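Método de Stefanou-Badawi

O método de Stefanou-Badawi, chamado também de segmentação por dobra, é um procedimento para preparar demonstrações humanas de manipulação de tecidos, usadas depois no treinamento de robôs por imitação. Foi proposto por Stamatia Stefanou e Magdy Badawi dentro do projeto Stunier. A sua ideia principal é dividir cada demonstração nos momentos em que o tecido muda de forma, e não em intervalos fixos de tempo. O método se aplica sobretudo a roupas e toalhas dobradas sobre superfícies moles, como camas e sofás.

Contexto

A manipulação de objetos deformáveis é considerada mais difícil do que a de objetos rígidos. Um tecido tem um número muito grande de configurações possíveis, e uma parte dele fica quase sempre escondida por outra. Além disso, a superfície de apoio também pode ceder: quando a pinça desce sobre uma colcha, a colcha se move junto com a peça.

Nos primeiros trabalhos do grupo, as demonstrações eram feitas por teleoperação de um braço sobre uma mesa de cor uniforme. Os modelos treinados assim funcionavam bem na mesma mesa, mas perdiam muito desempenho em casas reais, onde o fundo tem estampas, letras e costuras que a rede confunde com as bordas da peça. Por esta razão, o grupo passou a coletar os dados em quartos habitados, com pinças de mão que levam uma câmera própria.

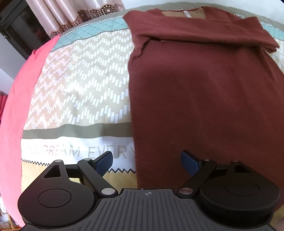
A pinça de mão dispensa o braço robótico durante a coleta. O operador fecha os dedos sobre o tecido do mesmo modo que o robô o fará mais tarde, e a câmera registra a ação de um ponto de vista próximo ao da garra final. A posição da pinça é estimada depois, a partir do vídeo e dos sensores inerciais. Nas tarefas de dobra são usadas geralmente duas pinças, uma em cada mão, com os relógios sincronizados antes da sessão.

Descrição do método

O procedimento tem 3 etapas. Na primeira, chamada de marcação, um detector procura os instantes em que a abertura dos dedos muda de modo brusco. Esses instantes são candidatos a início ou fim de preensão. Na segunda, a verificação, compara-se o contorno visível do tecido antes e depois de cada candidato. Se o contorno permanece igual dentro de uma tolerância, o candidato é descartado, pois a pinça provavelmente fechou sem segurar nada. Na terceira, a etiquetagem, cada segmento restante recebe um nome de uma lista curta: aproximar, pinçar, levantar, dobrar, alisar, soltar.
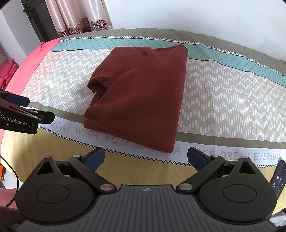

Toalha dobrada sobre uma colcha estampada, com os dedos da pinça abertos diante da borda dianteira.

A verificação do contorno é a parte mais custosa. Estrella Barrera propôs uma variante em que o contorno é calculado só na região entre os dois dedos, o que reduz o tempo de processamento, mas falha com peças grossas, cujas camadas aparecem como contornos separados. Na versão atual, a região é ampliada quando o detector encontra mais de uma borda paralela.

Um cuidado particular é dado às estampas. Faixas em ziguezague, losangos e letras impressas produzem bordas fortes, e estas bordas se deformam quando a colcha é puxada. O método trata como fundo qualquer padrão que se repete em mais de uma direção — uma regra simples, que no entanto não serve para peças de tricô com desenho repetido.

Conjunto de dados e resultados

O conjunto principal, denominado Stondisine, contém cerca de 3000 demonstrações. A comparação foi feita com a mesma rede de imitação, treinada uma vez com segmentos de duração fixa e outra vez com os segmentos por dobra. Em 80 tentativas por condição, a segunda versão completou mais vezes a dobra inteira de toalhas. Nas malhas finas a diferença foi pequena, e os autores não a consideram conclusiva.
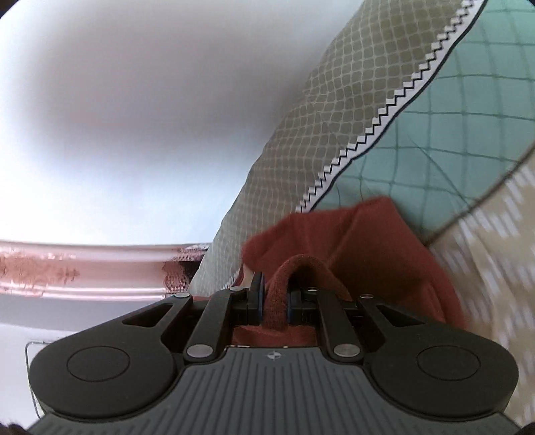 Preensão de um tecido felpudo: a parte presa entre os dedos forma um arco acima deles.

O caso da preensão em laço recebeu uma análise separada. Quando o tecido fica preso pelo meio, em vez de pela borda, ele forma um arco entre os dedos, e o contorno muda bastante embora nenhuma dobra tenha começado. Bianka Farkas sugeriu a etiqueta adicional "laço" para esses segmentos, que foi adotada na revisão de abril.

Limitações

Hamish Laing observou que a lista de etiquetas foi pensada para peças já dobradas ou quase planas, e que não descreve bem uma peça amontoada. Observou também que a etapa de marcação depende da leitura da abertura dos dedos, a qual perde precisão quando o tecido é muito espesso. O método não mede a força aplicada.

Ver também

Aprendizagem por imitação
Manipulação de objetos deformáveis
Preensão robótica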